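Why soles fail in the cupboard
Melaniia Dovhaniuk talks to Freya Dunmore about storage, glue and the limits of repair

Freya Dunmore keeps her records in a spreadsheet with one row for each pair of shoes brought to Cetard, the repair workshop she has run since leaving the footwear trade. At the time of our conversation in March it held 872 rows. The column she refers to most often is headed "last worn", and she regards it as more useful than the one headed "age".

"People tell me a shoe is nearly new because it has been out of the house four times," she says. "The material has no idea how often it has been worn. It knows how long it has been sitting in damp air."

Dunmore trained as a pattern cutter and moved into materials testing, first on uppers and later on soles and adhesives. Her interest in stored footwear came from the repair counter. A regular type of customer arrived each spring with walking boots that had been in a cupboard for several years and had broken up on the first outing. The uppers were sound, the laces were sound, and the midsole came away in pieces like stale cake.

The cause in most of those boots is hydrolysis. Many midsoles are made of polyurethane, and in the polyester-based types water vapour slowly breaks the polymer chains. The damage runs through the thickness of the foam, so the surface can look ordinary until load is applied. Heat speeds the reaction up. Regular wear does not cure it, although Dunmore thinks boots in use tend to be noticed earlier, when the first cracks show at the flex line.

"If you press your thumb into the side of the midsole and it stays dented, or crumbs come off, stop there," she says. "A pair in that state should go no further than the workshop. I have had people walk down a hill in their socks."

She separates three materials that customers tend to call "rubber". Vulcanised rubber hardens and cracks with exposure to ozone and light, mainly where it is bent or stretched. EVA foam, common in slippers, sandals and running shoes, is fairly stable against moisture but shrinks with heat and takes a permanent set under load. Polyurethane is the one that hydrolyses. A single shoe may contain all three, each with its own rate of ageing, and the label inside usually says "other materials" for the lot.

Shape and load

The second group of faults in her spreadsheet is mechanical. These are shoes that were stored dry and cool but under another object, or on their side, or with the back of the heel folded down. Leather and many synthetics will creep: a small steady load, held for months, produces a bend that does not come out when the load is removed.

"A heap at the bottom of a wardrobe is a press," Dunmore says. "The pair at the bottom carries everything above it. The counter at the heel collapses first, and once that stiffener has cracked I can replace it, but it means opening the back of the shoe. On a cheap pair the customer will say no, and I would say no as well."

Her advice on storage is short. Shoes should stand on their soles, with nothing on top, with air able to reach the underside. Stiff shoes can be left empty. Soft ones benefit from loose paper in the toe, provided it is changed after the first night if the shoe went in damp. She is neutral on cedar shoe trees, which she considers good at holding shape and overrated at everything else. 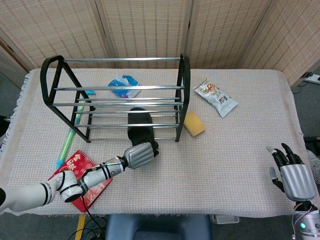
Racks with open tiers do well on airflow and badly on support. A narrow heel can drop between two rods, and a soft sole laid across them will pick up a shallow groove at each one if it is left for a season in a warm hall. Dunmore has measured these grooves on EVA soles and found them shallower than customers feared. Most made no difference to wear. The exception was a thin sandal with a footbed so soft that the rods could be felt from the top.

"For daily shoes it is irrelevant, they move every day," she says. "For anything you put away in October, lay a strip of card across the rods. Corrugated card is fine. It spreads the load and it still breathes."

She is firmer about spacing. Shoes pushed tightly together dry more slowly on the touching sides, and dye can move between them if one is damp. Dark suede against pale canvas is the pairing she sees most. The mark is usually permanent, because the dye has gone into the fibre, and attempts to clean it with household products tend to widen it.

On closed boxes her position has changed. She used to recommend them for keeping out dust and light. She now recommends them only for shoes that have been dried in open air for at least two days beforehand. A lined leather shoe can feel dry on the outside while the insole board, which is made from cellulose fibre, still holds a good deal of water. Close the lid on that and mould has what it needs.

The Sustier trial

Some of this comes from a trial called Sustier, which Dunmore ran with Daniyal Mughal, an adhesives chemist she knew from her testing work. They placed 23 matched pairs in a range of household positions: a loft, an unheated porch, a hall, the cupboard under a staircase, a sealed plastic box beneath a bed. In each pair one shoe went to the chosen position and the other was kept in a cabinet at steady temperature and humidity. The trial ended after seven months, when both shoes were peeled apart on a bench tester and the bond strengths compared.

Mughal joined part of the interview by telephone. He was careful to limit what the results could be asked to show. "It is a small set and the houses were our own," he says. "What we could do was rank the positions. We would not put a lifetime on any of them."

The loft ranked worst for glued soles. Mughal attributes this to the range of temperature as much as to the peak. Sole and upper expand by different amounts, and the bond line takes the difference as shear each time the roof warms and cools. Contact adhesives of the sort used in most factory-made shoes also soften well below the temperatures that a loft can reach in summer. The porch, which both had expected to come last, was in the middle. It was damp but it was never hot.

The sealed box gave the widest spread. Shoes that went in dry came out almost unchanged. One pair that went in after a wet walk, with no drying time, had mould on the lining and a toe bond weak enough to open by hand.

A further finding concerned silica gel. The sachets packed with new shoes are often saved and reused, and Mughal tested several from his own drawer. All had taken up as much moisture as they were going to, and were doing no useful work. "They can be dried in a low oven if the sachet material allows it, and often it doesn't," he says. "Buy a proper indicating pack or leave it out."

The trial was written up in Gistex, a trade newsletter, and drew letters. Aoi Takeda, who repairs dance shoes, wrote to point out that paste-built pointe shoes behave in the opposite way to glued ones and gain from very dry storage. Dunmore accepts this and has added a note to the sheet she hands out at the counter. Another correspondent objected to the use of odd shoes as controls, on the grounds that left and right are worn differently. The trial pairs had been unworn apart from the wet-walk set, and the point was conceded for that set only.

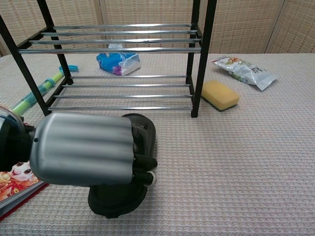 What can be repaired

Dunmore sorts incoming work into bond failures, material failures and structural failures. The first group is the cheapest to put right. Where a sole has lifted and both faces are sound, the old adhesive is abraded off, the faces are primed to suit the material, and fresh adhesive is applied to each and left until touch-dry before pressing. The most frequent reason for a home repair failing, in her records, is impatience at that stage. Solvent trapped in the joint leaves it weak and the sole lifts again at the toe.

"Superglue is the other one," she says. "It sets rigid in a place that bends at every step. Then I have to grind it out, and I take some of the sole with it."

Material failures are decided by what lies above and below the failed layer. A hydrolysed midsole can be cut away and replaced if the upper has enough margin to be bonded to a new unit. Boots with a stitched or rubber-randed construction are good candidates. Moulded trainers, where the foam rises up the side in one piece, generally are not. She quotes for these only when asked and advises against the work in most cases.

Structural failures include broken shanks, cracked insole boards and collapsed heel counters. They cost the most in labour and are, in her view, the faults that better storage would prevent.

Slippers and indoor sandals form a small part of the business. Few are worth repairing on price, but some customers have a pair that suits a particular foot and cannot be bought again. Tia Cheetham, who works alongside Dunmore on the finishing bench, takes most of these. She adds a thin rubber wear layer under the heel and trims it flush. Her one condition is that the old sole must be firm enough to hold an edge when it is cut.

Dunmore is considering a second trial on the effect of light, using a south-facing windowsill at Chin, the house where she keeps her reference stock. The difficulty is finding matched pairs. Manufacturers change compounds without changing the model name, and two boxes from the same shelf can contain soles that age at different rates. She has started cutting a small plug from each candidate and sending it to Mughal before it is accepted. Four pairs have been rejected so far.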